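Budgeting for a two-arm bench

Price the table, rails and cabling before the arms. Allow 30 per cent of the total for these - most first budgets leave them out. Measure reach to the far side of the bin, then to the near edge of the table.

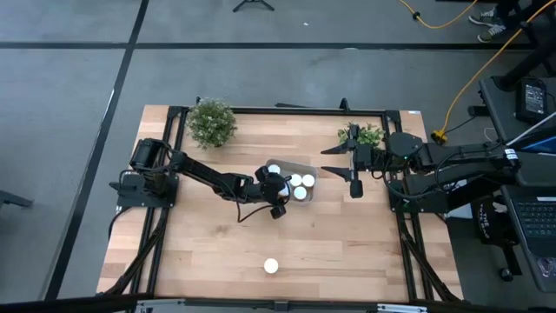
Two arms, one shallow bin, rails down both sides of the tabletop.

Ask each supplier for the lead time on spare gripper fingers. Arkus quoted us nine weeks, Petico five. Order a second set with the arms and colour-code the cables on arrival.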